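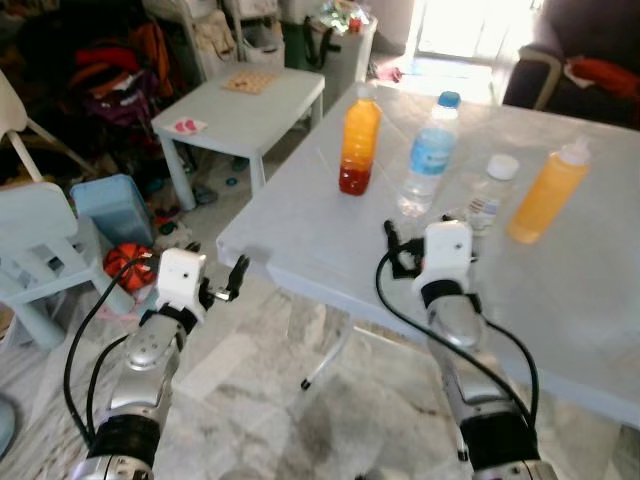 What was the last bus to Drondley?

The 14, and it left from outside the Presteck works when the shift came out.

I had missed it by two minutes. My sister had rung at dinner time to say that the house was sold and I should come for whatever I wanted before the keys went back. I put down the phone, finished my shift and walked out of the gate in time to see the lights go over the bridge.

So I went on foot. The road follows the river for a while and then climbs. It was September and the hedges were full of blackberries, and I ate some as I went. A van slowed beside me, and the driver asked if I was lost. I told him I had been born up there. He said that was no answer, and drove on.

My sister was sitting on the back step with her coat on.

"You could have rung," she said.

"From where?"

She had kept some soup for me. We ate it standing up, out of mugs, and she read me the list. The clock was going to our cousin. The beds were going to the tip. She had put my name next to the piano, which I had never learned to play.

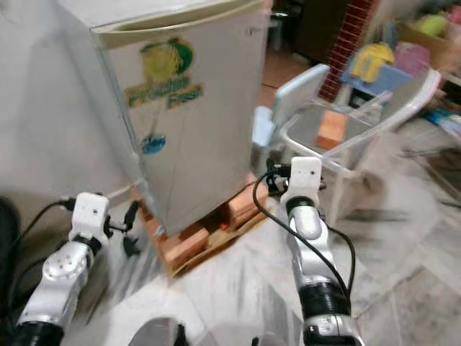
The old fridge, up on its bricks.

"And that?" I asked.

"Forty pounds, if you want it."

"You'd charge me?"

"Mum would have."

I gave her two twenties. She folded them into her coat pocket and went to rinse the mugs, and I stayed by the door until she called me in to help with the piano.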